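Equipment budgeting (robotics)

Equipment budgeting in robotics is the process by which a laboratory, workshop or small firm decides what it can afford, orders something slightly different, and then finds out what else it should have ordered. The term covers the arm itself, the tool on the end of it, the computers, the furniture and the long tail of small purchases usually entered as "sundries".

Scope

A robot arm is normally quoted without a gripper, much as a house is quoted without curtains. First-time buyers tend to budget for the arm alone. Selim Duman, whose purchasing notes for the Fodham workshop are still passed around, advised writing down every item the arm would touch, stand on or be plugged into before asking for a single quotation. His own list ran to 19 lines, and the arm was line eight.

Recurring costs are treated separately. They include servicing, spare fingers for the gripper, software licences and insurance, the last of which is generally priced by someone who has seen a film about robots.

Planning in simulation

Many buyers now try a purchase out in simulation first. A model of the arm is placed in a rendered room, given something to pick up and moved through its reach. Questions of size can then be settled before money changes hands: how much of a worktop the arm takes over, where its elbow goes when the gripper is low, and what it might knock over on the way. 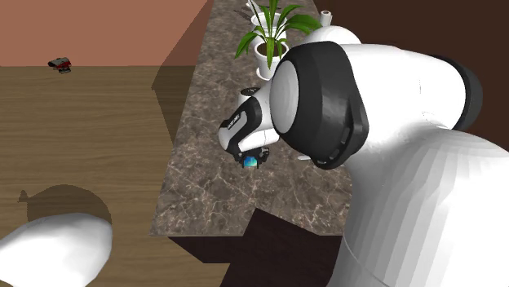 Domestic layouts are popular for this purpose, as a kitchen counter is a harsher test of reach than a bare bench. The Ferville study, led by Esperanza Manzano, compared 12 arrangements of the same kitchen and found that ten of them needed the counter moved. Counters in simulation are moved free of charge. The study's appendix on real counters is a good deal shorter and more expensive.

Simulation has its own price, which budgets often leave out. Somebody has to build the rooms, and somebody has to be talked out of improving the house plants.

The Owusu rule

The Owusu rule holds that the arm should take no more than half of the total sum – the rest goes on making it useful. Baltasar Arrieta has called the rule too generous to the arm. Adoración Urquijo, who planned the Lorkville teaching rooms, kept to it faithfully and still ran out of money in February, having forgotten the door was narrower than the crate.

Second-hand equipment

Used arms are cheaper to buy and dearer to own. Buyers are advised to ask for the service record, the controller and all the cables, in writing, and to check that the cables fit the controller.

See also: Depreciation; Lead time; Sundries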